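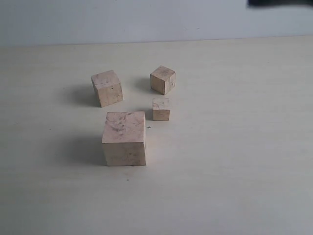 Algirdas Org wants the size-ordering task split before we collect any more of it. His point, from the margin of the last entry: one prompt ("stack by size") covers two skills, choosing the next cube and placing it, and the failure labels don't say which of them went wrong. I agree on the labels. I don't agree on splitting the episodes, which would mean re-cutting everything from June.

**August 2022, Treron cell, cube set**

Task: four wooden cubes, all different sizes, start apart on the table. Goal is a single stack, largest at the bottom. Teleoperated, one operator per block of episodes.

Status of the set:

| | episodes |
|---|---|
| recorded | 391 |
| kept after review | 226 |
| relabel needed | 135 |
| dropped | 30 |

Most of the relabel pile is the old "fail" tag with no cause. New tags, agreed with Zulkifli Latuheru:

- `sel`: wrong cube picked
- `grasp`: right cube, lost or shifted before lift
- `place`: released off center, stack down or leaning
- `op`: operator abort, no fault in the policy sense

One tag per episode, first cause only. If the wrong cube is picked and then also dropped, it is `sel`.

Start layouts. The generator in Sesia samples positions uniformly and rejects anything with cubes touching. That leaves the gap between neighbors too generous in most draws. Changed the minimum gap to 15 mm and added a bias toward close pairs. Rotation is now sampled per cube; it was one angle for the whole set, an error of mine in the config.

Lighting. Light from one side only gives long soft shadows, and the segmentation merges shadow and cube on the shaded face at low contrast. The cubes and tabletop are both pale, so there is not much margin. Want a block with the lamp moved to the other side before touching the threshold. No second lamp yet.

Grasp width: the smallest cube needs its own preset. Operators have been closing from full open each time, which adds dead frames at the start of the grasp. Trim in preprocessing for the existing episodes.

Open:

- relabel script, reads tags from the Lehner sheet (Zulkifli)
- rerun review on the dropped ones, some were cut for a time limit we no longer use
- decide whether `sel` episodes go in training as negatives or stay out
- reply to Algirdas on the split: keep episodes whole, add a segment boundary at each lift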